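Chapter 6
Pattern and Repeat

When I was a kid I had the measles, and I spent two weeks in bed looking at my grandmother's wallpaper. By the end I knew every leaf on it. I also knew, without having any words for it, that it was the same four leaves over and over again, and I remember feeling a bit cheated!

That feeling is where I'd like to start. A printed pattern is a small piece of drawing that has been copied, and your eye is very good at catching the copy. The small piece is called the repeat. Everything in this chapter comes back to it – how big it is, how it's turned, and how it meets its neighbor.
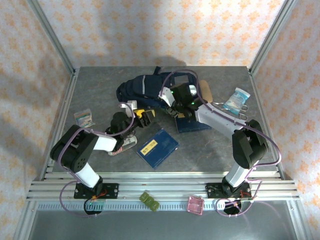 My first teacher in the trade was Selina Nägeli, at the Breller print shop. She had me draw one flower for most of September. One flower! I got it looking lovely on its own sheet, then we set it out in straight rows and it looked like a parade ground. So we dropped every second column by half a step (that's called a half-drop, and you'll be sick of the term by Section 6.2) and the whole sheet loosened up.

Small florals are the friendliest place to begin. They forgive a shaky hand, they don't need much matching at the seams, and they sit quietly behind whatever else is going on in a room. Big motifs are another matter. I once hung a large peony paper with a 30-inch repeat in a hallway in Flutonside, and I threw away nearly as much as I pasted.

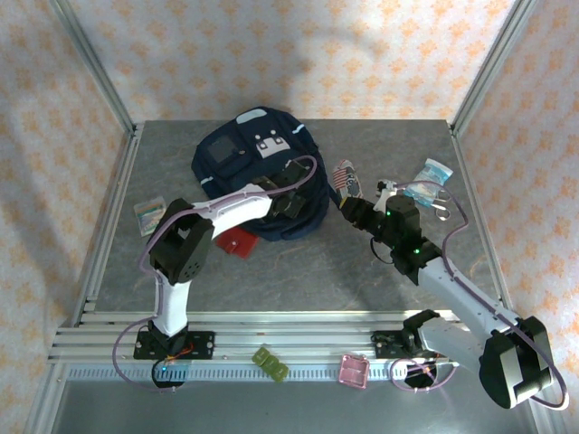 Color changes things too. A pale print on a light ground almost melts away when you step back, and the same drawing in navy will jump at you from the doorway. Try it before you believe me – Exercise 17 asks you to do just that, with one motif and two inks.

Before you read on, get some squared paper, a soft pencil and a pair of scissors. We'll start with the plain block repeat.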